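Werkstattbuch Steinbearbeitung, 5.7.20

Weiter mit dem Musterfeld Kalkstein für Haus Pornero. Platten aus der zweiten Lieferung sind ausgepackt und nach Lagerung sortiert. Zwei haben einen Stich quer zur Schicht, die gehen zum Spalten, für Sägeschnitt nehme ich sie nicht. Der Rest klingt sauber beim Anschlagen.

Brückensäge: Blatt gewechselt, das alte war auf der linken Seite blank und hat nur noch gedrückt. Vor dem ersten Schnitt dreimal durch den Abziehstein gefahren. Vorschub erst niedrig, dann hochgestellt, bis der Motor hörbar arbeitet, und wieder ein Stück zurück. So bleibt die Kante an der Austrittsseite heil. Schnitthöhe der Riemchen 200 mm, Dicke 30 mm. Toleranz laut Plan 3 mm auf die Länge, das halten wir auch mit den krummen Rohplatten.

Kimutai Kioko hat die gespaltenen Stücke gemacht. Spaltmaschine läuft wieder gleichmäßig, nachdem er die untere Messerreihe neu ausgerichtet hat. Bei den dickeren Stücken bleibt in der Mitte ein Bauch stehen, den er mit dem Setzeisen wegnimmt. Er meint, man solle den Bauch bei der Hälfte der Steine lassen, die Wand wirke sonst zu flach. Ich bin unentschieden — am Musterfeld beide Varianten nebeneinander zeigen und den Bauherrn entscheiden lassen.

Fugenmörtel: Mischung mit Trass, Sand aus dem grauen Haufen, der gelbe färbt zu stark durch. Zwei Proben angesetzt, eine mit etwas weniger Wasser. Die steifere lässt sich schlechter einbringen, reißt aber am Stein nicht ab. Beide stehen abgedeckt hinten im Regal, Probentüte 2262 hängt dran. Nicht anfassen und nicht in die Sonne stellen. Abkratzen erst, wenn der Daumen keinen Abdruck mehr hinterlässt. Bei der Probe vom Februar haben wir zu früh gebürstet, daher der Schleier auf der Oberfläche.

Zum Schleier: Steinreiniger ohne Säure probiert, bringt wenig. Säure kommt bei Kalkstein nicht in Frage, auch verdünnt nicht. Bleibt Bürste, viel Wasser und Geduld. Notfalls die Fläche scharrieren, dann ist es aber ein anderer Stein.

Ecksteine fehlen noch. Die Firma Tanui liefert nur gerade Riemchen, die Winkel müssen wir selbst aus dem Vollen schneiden. Das kostet Material, sieht aber besser aus als auf Gehrung geklebt. Aufmaß der beiden Fensterlaibungen vor dem Zuschnitt noch einmal prüfen, links und rechts stimmen im Plan nicht überein.

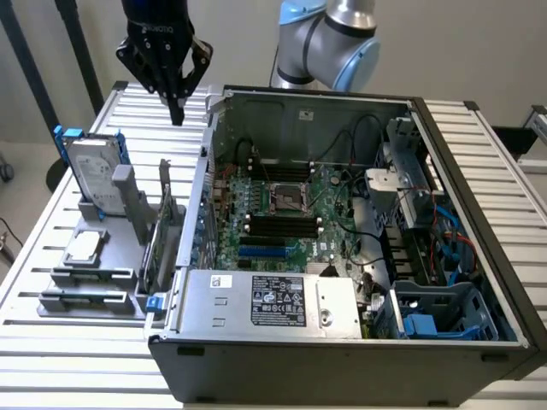
Die Schnittlisten für die Ecksteine schreibe ich vorerst von Hand. Länge, Höhe und Schenkel jeweils auf ein Blatt, Plattennummer oben rechts, Verschnitt darunter. Die Zuschnittdatei kommt später in den Rechner. Bei dem Tower, der mit abgenommenem Seitenteil auf der Seite liegt, sind Speicherbänke und CPU-Sockel von oben frei zugänglich. In der Werkstatt gehört so ein Gehäuse geschlossen und weg von der Säge, Steinstaub setzt sich in jeden Kühlkörper. Bis dahin gelten die Blätter im Ordner Ondeck.

Noch zu erledigen:
Musterfeld zweite Hälfte setzen, Lagerfugen versetzt, keine Kreuzfugen.
Bei Trendenari nach den Edelstahlankern fragen, die kurzen reichen für die Dämmung nicht.
Absetzbecken der Säge leeren, der Schlamm steht fast am Überlauf.
Setzeisen schleifen, das breite hat eine Scharte.

Nachtrag: Eine der gestochenen Platten ist beim Spalten genau im Stich gebrochen, wie erwartet. Die Hälften sind brauchbar für den Sockel. Die andere Platte steht noch an der Wand, mit Kreide angezeichnet. Kimutai nimmt sie sich morgen vor.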